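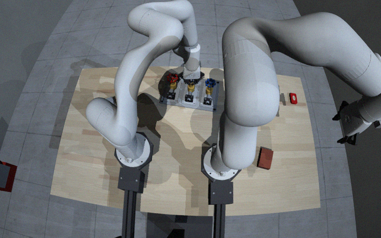
Does butcher block oil labeled "lifetime cure" really never need redoing?

Posted 2022-08-26 in Kitchen & Workshop
162 views

We're putting in a butcher block counter and the store is pushing a finish called Brulon. The can says one application, cured for life, no more monthly oiling. It costs 4 times what a bottle of plain mineral oil costs. The guy at the counter said his own top still looks new, but he put it on in March, so I don't know what that proves. Has anybody lived with this stuff for more than a season? We cook every day and there's a sink in the middle of the run. I would rather pay once if it works, but I have heard "lifetime" before about a skillet, a mattress and a roof.

Sernach

----

Isadska
500 posts

I'd want to see what "lifetime" means on paper before handing over the money. Look for the warranty text, usually on the maker's site and not on the can. With finishes like this you often find that it covers the product in the can, so if it goes bad they send you another can. Your counter isn't in there anywhere.

As for the chemistry, a "curing" finish is generally a drying oil or an oil and wax blend that hardens. Mineral oil never hardens, so it washes out and you keep adding more. A hardening oil does last longer. Longer is not forever. Hot pans, dish soap and standing water wear down any of them, and the strip behind the faucet goes first in every kitchen I've worked on.

What I would do:

Get an offcut from whoever is cutting your sink hole. Sand it the way you plan to sand the counter. Put the fancy stuff on one half and plain tung oil on the other, and let both cure for as long as the cans say. Then leave a wet glass on each half overnight, and scrub both with dish soap for 2 weeks. If you can't tell the halves apart, you have your answer.

Whichever one you pick, do the underside and the edges of the sink cutout too. Raw end grain drinks water and that is where the black stains start.

----

Saithong

had it on mine, its fine. redid it after 2 years around the sink, the rest is ok. wouldnt call it lifetime lol

----

Sernach

Thanks both. I found the warranty page and it does say replacement of product only, with a receipt. It also says the finish should be "refreshed as needed," so I guess whose lifetime is up for debate. Going to try the offcut test with tung oil on the other half before I buy a full can of anything.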